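Reading time: 4 min

We use cookies to remember your settings and to count visits. Accept all | Settings

At the Closing Bench: Card Wallets at Lornarier

Lornarier finishes and packs small goods for other companies out of one long building in Lindsay. Most of it is card wallets and key cases. The stitching is done elsewhere. What happens in Lindsay is the last part of the job: the wallet is opened, looked over, filled with its cards, folded, snapped shut and put in a box.

Until last October all of that was handwork. Since then one of the benches has had a robot on it, set up by Iltia. The first product it was given was a bifold from the Pradidance line, with two card pockets and a snap tab. This page is about that bench and the people who work next to it.

The old way

Donnie Gunn ran the closing bench for nine years. A full shift was 600 wallets, and each one meant pressing a snap with the right thumb. He wore a rubber thumb cover, and so did most of the others. Two people moved to the shipping side over the years on account of their hands.

"The folding is nothing," Donnie says. "It's the snap. You feel it by lunch and you feel it when you're driving home."

The cards were the slow part. They have to go in the right way around and sit flat behind the plastic. A card that goes in crooked will lift the edge of the pocket, and the customer sends the wallet back.

Setting it up

Jinfeng Wei spent most of the fall at the bench with a laptop on a stool. She works for Iltia and drove in every morning at 7:30. The robot was not programmed point by point. Jinfeng and the bench staff steered it through the job by hand, over and over, and recorded each run. They had 1403 runs by the time she stopped adding to the set.

It was the bench staff who did most of the steering. Jinfeng's first runs were too neat, Donnie says. She set every wallet down square to the table, and on a normal day they don't land like that. They land crooked, half open, with the tab folded under or sticking out. So they started dropping them on the table and working from wherever they ended up.

The same cards went in and out of the same wallets for weeks. They are scratched now and some of the print is hard to read. Raffaele Negri, who handles quality, keeps a separate clean set in his desk for checking finished work.

What changed

The robot does about 140 wallets in a shift. That is a lot less than a person, and the company says so. It takes the ones that are already filled, and it folds and closes them. Filling is still done by hand.

Hamish Carnegie and his brother Euan now share the bench between them. One fills, the other checks what comes back and clears the table when something is stuck. They trade places at the 10 a.m. break and again after lunch. Hamish likes the checking better. Euan says the day is longer when you are mostly watching, and he would rather have something in his hands. He has asked for a second filling station so he can work while he waits.

Donnie trains new people and does the recording runs when there is a new product. The pay grade is one step up. He was asked to write down how he tells a good snap from a bad one, and it took him three tries. He goes by the sound, and then by a light pull on the tab.

There have been no layoffs at the bench. One opening on the packing side was left unfilled over the winter, and people noticed. Raffaele raised it at the spring meeting and was told it would be looked at again when the next order is signed.

From the bench

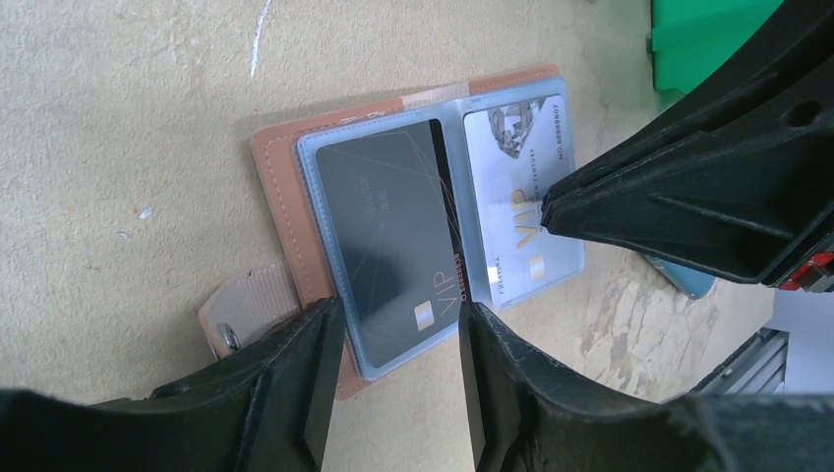

Card wallet open on the table between the gripper fingers. The closure tab is out to the left, and there is a VIP card in each pocket.

The view is from the small camera down by the gripper. Euan keeps it up on the monitor during his shift and says he catches a badly placed wallet sooner that way than by leaning over the table.

Still on the list: a softer set of fingertips, a better lamp for the glare on the plastic, and a bin closer to the filling side. The key cases come next. They have a ring in them, and Donnie expects that to be harder.

Related
Night shift in the cutting room
New lifts for the Lindsay loading dock
Donnie Gunn on training new hires
How returns are sorted at Lornarier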